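Pattern drafting and cutting > Tables, mats and surfaces

Thread: Gridded paper on the cutting table, is it any use?

hemline_sceptic
Posts: 961

I keep seeing the advice that you should cover your whole cutting table in squared paper and work on top of it. Supposedly it keeps your grain straight, saves you buying a big mat and makes you a better cutter into the bargain. The Tetance roll gets recommended in every thread and I'd like to know whether anyone has checked it against a decent ruler.

I've had mine down since September. It went on in panels and the joins are where my doubts began. You can line up two edges beautifully at one end and be a whisker out at the other, and from then on every line you trust is slightly wrong. On a skirt I can live with that. On a collar I can't.

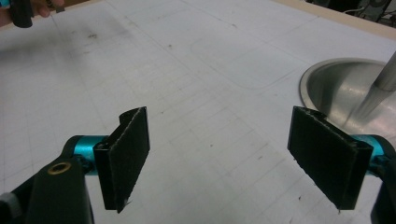

The other claim is that you can square up fabric by eye against the lines. Well, you can if the fabric is narrower than the table and thin enough to see past. Put a double layer of wool coating down and the grid is under the wool, where it does no good whatever. You end up measuring in from the selvedge as you always did.

Persuade me, or I go back to the mat.

pinsandneedless
Posts: 2326

You're blaming paper for a taping job. Measure both diagonals before you stick anything down. If they don't match, the sheet isn't square to itself and no amount of smoothing will sort it.

I've used the Tetance for years, for drafting. I never lay cloth on it and wouldn't expect it to help if I did. Tracing, truing seams, walking a sleeve head round an armhole, lovely.

hemline_sceptic

Diagonals matched when it went down. I wonder how long they stay matched in a room with a kettle in it. Paper moves with the damp. Has anyone measured theirs again six months later, or do we all just assume?

bobbin_and_sons
Posts: 100

Mine grew! Only by a hair over the full length, but I drafted trousers on it one wet week and then couldn't get the same draft to agree with my metal rule. I've used the rule ever since and treat the squares as decoration.

I did try the Balley vinyl one instead. It doesn't shrink or swell that I can see, but it arrived rolled and the ends curled up for weeks. I had tins on the corners. Not cheap either.

pinsandneedless

A hair over the full length of a table isn't going to ruin trousers. Your pencil line is thicker than that.

bobbin_and_sons

It was enough to annoy me and I'm the one wearing them.

hemline_sceptic

I've left a margin of wood showing so I can hook a tape measure over the edge, which I will admit is handy.

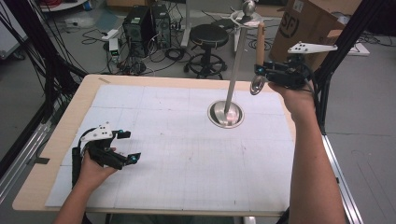
Squared paper on the table, bare wood left along the edges.

As for tape, I've no faith in any of it. One sort leaves gum behind and another lets go. The Marinescu people sell a "low residue" tape for exactly this and the reviews on their own site are glowing, which tells me very little.

offcut
Posts: 5

New here, so ignore me if this is daft. Why stick it down at all? I use the Cetero pad, tear a sheet off, weight it and throw it away when it gets messy. If the sheet is out, it's only out for one pattern piece.

pinsandneedless

Not daft, but you'll be joining sheets for anything longer than a bodice, so you've got the seam problem again, just fresh every time.

offcut

True. I mostly make children's clothes, so I hadn't run into it.

hemline_sceptic

I like throwing it away better than worshipping it. What I still haven't had from anyone is a reason to prefer a printed grid over a plain surface and a set square. My grandmother cut on the dining table with a blanket under the cloth and her checks met at every seam.
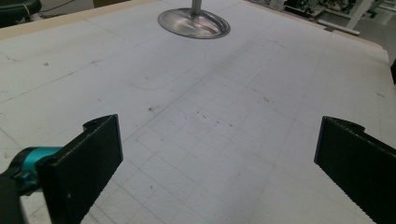 Pale and faintly squared at this end.

I could draft on that quite happily with one true edge and a right angle.

pinsandneedless

You could. You'd be slower. The grid saves me drawing the same construction lines over and over, and I check the long ones with a rule anyway. Nothing more to it than that, and I don't think anybody sensible claims more.

hemline_sceptic

The woman in the Tetance video claims a good deal more. "Never measure twice again", if you please.

bobbin_and_sons

Oh, I turned that off at the bit with the pinking shears.

hemline_sceptic

Right. I'll leave it down until the coat is finished, measure the diagonals again and post both readings. If they've shifted, it's coming up and going under the cat's bowl. Does anyone know whether the Cetero pads come in inches as well, or only centimetres?

offcut

Mine's centimetres. I'll look at the back of the pad when I'm home, after 6pm.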